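The first thing Katsuhiko Takagi does when he arrives at work is put on a glove and get poked in the finger.

The glove is gray, fits badly, and has 231 tiny air pockets sewn into the fingers and palm. The poking is done by the glove itself. Takagi sits at a bench in Ploltmont with his eyes shut while the pockets puff up in patterns, and he tries to say what he is supposed to be holding. A coin, he says. A grape. A larger grape. His grad students write down the answers and keep straight faces, mostly.

"It was a doorknob," one of them tells him.

Takagi has spent 15 years trying to put the feel of objects into places where there are no objects. He came to it by way of dentistry, or at least by way of his father's dental practice, where he spent teenage afternoons sorting burrs and noticing that his father almost never looked at what he was doing. The old man drilled by feel and by sound and talked about baseball the whole time. Years later, in an engineering program, Takagi watched a classmate steer a mechanical hand through a window of glass and crush one paper cup after another, staring hard at each. He thought of his father and changed his major.

Touch is an awkward thing to fake. A screen can get away with 24 pictures a second and your eyes will call it a movie. Skin is fussier. Drag a fingertip across a tablecloth and the nerves are picking up buzzes far too quick to count, along with stretch, pressure, temperature and whatever you had for lunch. Leave one of those out and the brain notices, although it can rarely say what is wrong. People who tried Takagi's first glove reported that everything felt like "a wet version of itself." One said a virtual brick reminded her of her aunt.

The current glove is called the Zutix, a name chosen late at night and regretted by morning. It weighs as much as a decent sandwich and needs a compressor the size of a microwave oven, which lives under the bench and wheezes. The plan is to shrink the compressor. That has been the plan for a while.

What the Zutix does well is edges. Run a finger along a virtual box and you will feel the corner arrive, crisp and a little rude. I did this for longer than was polite. Then I tried the virtual peach, which is the lab's pride, and felt something I would describe as a tennis ball with a secret. Takagi nodded as if I had confirmed a long-held suspicion.

Money, as usual, has opinions. The first grant paid for the glove on the theory that surgeons would train with it. The surgeons came, were courteous, and went home. The next batch of interest came from Shibata, a company that makes bathroom fixtures and wanted to let customers feel a faucet before ordering it. Takagi took the meeting. He says he has no regrets about the faucet, which remains the most convincing thing in the software library, right down to the slight grit in the handle.

The software underneath it all is Claltudeck, which the lab wrote itself. It works out what is touching what, and how hard, 2000 times a second, and it falls over roughly as often as a toddler.

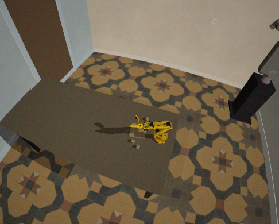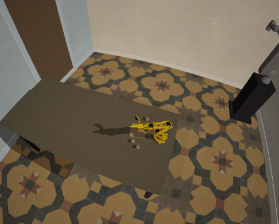
The Peach Problem

Soft things are the wall everyone in the field eventually walks into. A brick pushes back the same way wherever you press it. A peach gives, then stops giving, then bruises, and has fuzz on it the entire time. The fuzz alone has cost Takagi 2 doctoral students, one of whom now sells real estate and sends cheerful cards.

He is trying a cheaper trick. If the glove plays a faint hiss of vibration just before the finger lands, most people will supply the fuzz on their own. The brain, given a hint, does the rest of the work for free. Takagi finds this useful and slightly insulting.

On my last afternoon he let me have another turn. I shut my eyes, the compressor wheezed, and something round and reluctant filled my palm.

"Peach," I said.

He checked the monitor. It was the doorknob again.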